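Looking after a concrete slab (and the lawn that keeps trying to eat it)

I get more questions about concrete than about anything else I write here, and I suspect that's because everyone has some of it and hardly anyone likes theirs. Ours went down the year we moved to Grarnmont. It has had two kids, a trailer and a leaking mower parked on it ever since, and it still looks pretty good to me. Not new, but good!

Sweep before you wash

Please sweep first. I know the hose is more fun, but all you do with a hose on a dusty slab is make thin mud and push it into the corners. A stiff yard broom, the outdoor kind with the coarse bristles, and go with the fall of the slab so everything ends up at the low side. I do mine early, before the sun's on it, with a cup of tea balanced on the meter box.

For ordinary grime I use a bucket of warm water and a good squirt of dish soap, then the same broom. Let it sit for ten minutes, scrub, rinse. If you've got neighbours downhill, or a stormwater drain close by, sweep the suds onto the grass and keep them out of the drain.

Oil and mower drips

Kitty litter, the cheap clay sort. Tip it on, grind it in with your heel (old shoes, obviously) and leave it overnight. Sweep it up, then make a paste of bicarb and water and scrub what's left. My neighbour Wendy Staniforth swears by cola and has offered to prove it several times. I tried it once and got ants.

Old stains may never come out completely. I've got one by the tap that I've given up on, and there's a pot of rosemary on it now.

Blotches and colour

People worry about this one a lot. Chelsea Oakley wrote to me from Trolach in June to say her new slab had dried in patches, some light and some dark, and was it ruined? No! Concrete cures unevenly, especially if part of it was shaded or somebody got carried away with the trowel. A lot of it evens out over the first year or so. What you mustn't do is rush out and seal it while it's still patchy and damp underneath, or you'll lock the lot in and be looking at it for years.

If there's white powdery stuff on top, that's salts coming up. Dry brush it off first and only then try a bit of vinegar in plenty of water, on a small spot, and rinse it really well. Vinegar is an acid and it will etch the surface if you leave it sitting.

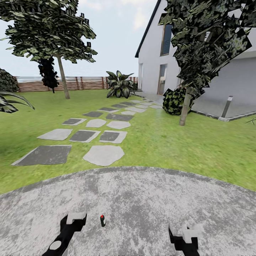 Edging takes me most of an afternoon and I put it off every time. Couch grass and kikuyu will creep over a slab faster than you'd believe, and once the runners find a crack they're in it for good. I use a half-moon edger and stand on it, shuffling along a blade's width at a time. Straight sides are easy. On a curve, take smaller bites and overlap them, otherwise you end up with a row of little flat bits like a fifty cent piece.

Keep the soil a finger's width lower than the top of the concrete. The mower wheel can then run along the slab and you hardly need the trimmer. If you do use a trimmer, hold the line well off the concrete, as it chews through the stuff at a shocking rate.

Weeds in the joints

Boiling water from the kettle, poured slowly. Do it again a week later. For stubborn ones I go in with an old bread knife, and I'm told by Jamie Haslam at the hardware shop that there is a proper tool for this, but I'm fond of my knife.

Once they're clean you can fill the joints with kiln-dried sand, brushed in on a dry day, or with a flexible sealant if water's getting underneath. Don't fill an expansion joint with mortar. It's there so the slab can move, and it will move, and then you'll have a crack somewhere you didn't want one.

Sealing

I seal every few years with a penetrating sealer and a long-handled roller. Two thin coats, both on the same day if the tin allows it. The glossy ones look gorgeous and are like an ice rink in the rain, so if you've got older visitors (or a clumsy husband) go for matte, or mix in some non-slip grit.

Wash the roller out straight away. I have thrown out more rollers than I care to admit.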